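Cada pocos meses alguien me asegura que el robot doméstico está al caer. La última vez fue Karim Saab, en una comida, con el teléfono en la mano y un vídeo de Geltent en el que una máquina doblaba una camiseta. Le pregunté cuánto duraba sin cortes. No lo sabía.

Yo propongo otra prueba, mucho menos lucida: una caja de tela y un juguete de gato. 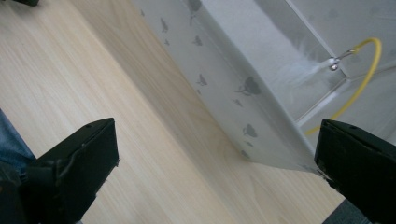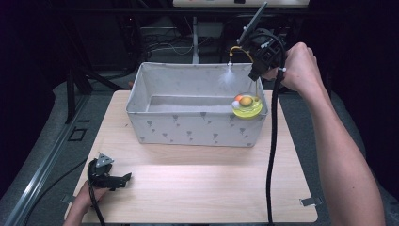 Recoger los trastos del animal es una tarea que hace un niño mientras protesta. No figura en ningún folleto, y por eso me interesa. Una caja de almacenaje blanda cede cuando se la agarra por una esquina. Una varita con plumas se engancha donde no debe, y las bolas de un circuito redondo cambian el peso de sitio a mitad del trayecto. Nosotros corregimos todo eso sin enterarnos, con las yemas de los dedos. Una pinza de dos dedos rígidos tiene que aprenderlo caso por caso, y de momento lo aprende de personas que sujetan la pinza y le prestan el brazo.

Ahí empieza mi desconfianza. Cuando una empresa anuncia que su sistema «ya ordena la casa», quiero saber quién movía la mano. Trunix presume de 253 tareas domésticas. Muy bien: ¿cuántas veces se intentó cada una, con qué luz, en cuántas casas? He leído su nota de prensa dos veces y la respuesta no está. Una tarea hecha en 3 intentos elegidos por el departamento de ventas es publicidad.

Ching-wen Su, que trabajó en el taller de Talukder, me discute esto con razón a medias. Dice que en un banco de montaje las piezas son siempre iguales y que allí la automatización lleva décadas pagándose sola. De acuerdo. Pero también me contó que, al cambiar el proveedor de las bolsas de tornillos, la célula estuvo parada 40 minutos por turno hasta que alguien volvió a poner a una persona. Y eran bolsas. Mi salón cambia más en una tarde que aquel taller en todo diciembre.

No digo que sea imposible. Sí digo que no voy a pagar la reserva que pide Jusent por una máquina que nadie ha visto vaciar un cesto en una casa ajena, con el gato delante y sin un técnico en el pasillo. Cuando me dejen elegir a mí el cesto, iré a verla.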